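16/04/2020

Day whatever of being indoors, and I have decided to deal with the picture frames.

I should explain the frames, if only to myself. When I moved into this flat I had a plan for the hallway. I had seen a hallway in a magazine at the dentist's, all pale wood frames in a tidy cluster, the sort of wall belonging to people with interesting grandmothers. I have an interesting grandmother. I also had a fifteen percent off voucher. So I bought a stack of frames from Palumbo on the main street, carried them home on the bus, put them behind the couch, and there they have lived, gathering the kind of dust that has a nap to it.

Natalina rang while I was dragging them out. She has painted her bathroom twice since this all started, and the second colour was the first colour. I told her I was doing the frames. There was a pause and she said, "The bus frames?" so apparently they have a name.

First job, the photos. They have been in a shoebox since Nonna died, and Mum posted them to me in March with a note saying Assunta Sala wants copies of anything with her in it. Assunta is in everything. She is at the back of the christening, she is at the front of the wedding, she is holding a melon at what I think is a funeral. I spent most of the morning with the shoebox and two cups of tea and got as far as a maybe pile, a definite pile and a who on earth pile. The last one is winning.

On the back of one somebody has written 1716 in pencil. It can't be a year, unless the family has been hiding a considerable breakthrough. A phone number, or a lottery number, or what they paid for the car. I texted Gerardo Sorrentino, who remembers everything and was at most of it, and he wrote back "ask Assunta", which is what people in my family say instead of goodbye.

After lunch (toast, again, I'm not proud) I started putting the definites in. The front of a frame is lovely. The back is where they save their money. You get a sheet of brown cardboard, a flap of more cardboard that folds out so the thing can stand on a shelf, and fasteners that appear to have been designed by someone whose own nails were made of steel. I broke a thumbnail on the first one. On the second I used a butter knife, and on the third I used the butter knife more humbly.

Then the glass. I cleaned it with vinegar and newspaper, as Nonna did, and sealed Assunta and her melon in behind it, and turned it over, and there was a hair. One hair, right across the melon. Out it all came again. I now believe hairs wait in the cardboard. By the fourth frame I had stopped turning them over to check and was simply trusting in God and the vinegar.

I did five, which isn't a hallway but is a start on one. The big one with the mount I've left alone until I find out whether Annunziata Santoro is the lady in the hat. If she is, she goes in the middle, and if she isn't, I'm told there will be words.

It's funny how much of the job is done blind. You spend the whole time looking at the wrong side, face down, stand folded flat, faith in your own measuring, and only meet the picture when it's too late to have opinions.
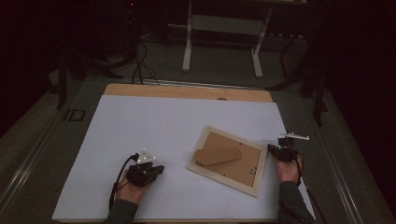

Do the frames have to go on the wall at all, or can they stand up on their own? The ones with a cardboard easel on the back will stand on any flat shelf, as long as the flap is pulled right out and the frame is the same way up as the flap.

I asked myself that at four o'clock, standing in the hall with a pencil behind my ear and no hammer. The hammer is at Pilar's. It has been at Pilar's since she put up her coat hooks, and she is across town with a cough she says is hay fever. So the bookcase it is, for now. I moved the dictionary and a bowl of dead batteries and lined them up along the second shelf. One leans back like it's been told something shocking. I have wedged a folded bit of receipt under it.

Rang Mum after tea to tell her. She wanted to know which photo of her I'd used, and I said the one in the green cardigan, and she said she never owned a green cardigan. So that may be Assunta as well.

Tomorrow: who on earth pile. Also buy vinegar, if there is any.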